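Fork keeps rotating in the fingers

gmabula
Kitchen cell in sim, one Franka arm at the stone counter. Grip force is 20, and 28 did nothing except make me feel decisive. Run 2,936 is where I stopped blaming the fork. 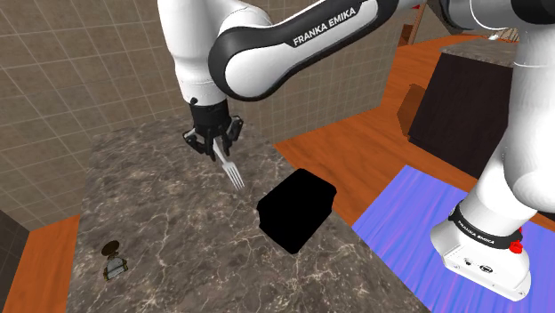 Swanepoel thinks the grip force is a distraction and the finger friction was never set after the last import.

gmabula
It was set. In December, by me – so fair enough, I'll check.

zullurer
Disagree with both. Look at the fork's center of mass first.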